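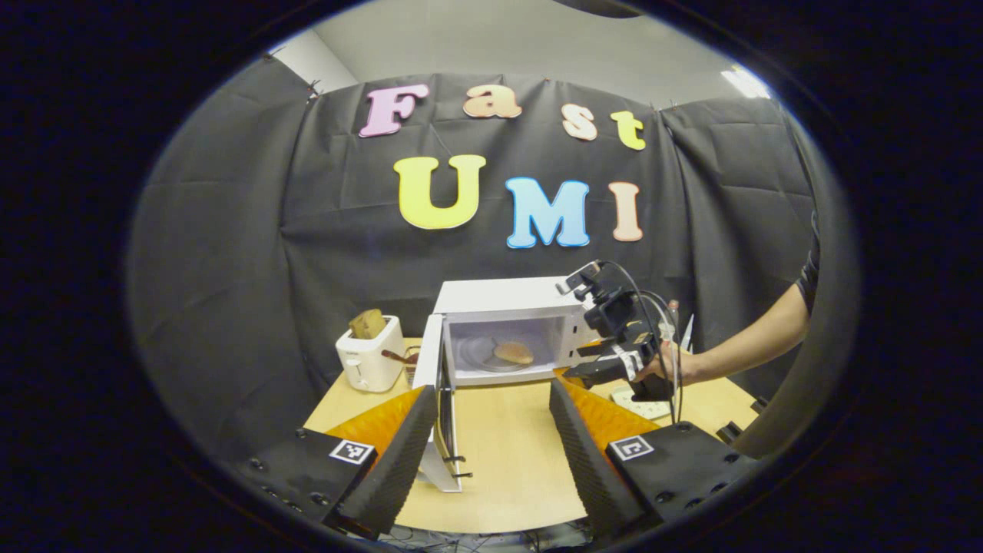
Setting Up a Toast Station on One Table

You can run a small breakfast corner from a single table and one power strip. These steps cover the layout, the backdrop and letters, and how to warm toast in a microwave without turning it to rubber. Our table is light wood, with a white two-slot toaster on the left and a white microwave in the middle.

1. Hang the cloth first
Do this before anything heavy goes on the table. Black fabric hides scuffed walls and makes colored letters easy to read. Clip the top corners to the wall and let the rest drop behind the table. Loose folds are fine. Keep the cloth well back from the toaster and clear of the microwave vents.

2. Put up the letters
Large foam letters weigh very little. Ours spell "Fast" on top and "UMI" underneath, in pink, orange, yellow and blue. Attach the first and last letter of each row, then fill in between them. If you want straight rows, stretch a string across as a guide. We skipped the string.

3. Place the appliances
Open the microwave door all the way before you decide where the oven goes. The door swings out to the left and takes up more table than you expect — ours reaches nearly to the front edge. The toaster goes on that same side, so check that the door clears it.

4. Plug in
Check the power strip's rating against both appliance labels. Many household strips can't carry a toaster and a microwave together. If the total is too high, use separate wall outlets or run one at a time. Keep cords off the front of the table.

5. Toast, then warm
Toast the bread a shade lighter than you like it. If a slice has gone cold, lay it flat on the glass turntable and heat it for no more than 10 seconds. Eat it right away, as it toughens while it sits.

6. Clean up
Unplug the toaster and let it cool before emptying the crumbs. Wipe the turntable — butter bakes on if you leave it.

Posted by Chanida Jaidee, 10 Jun 2021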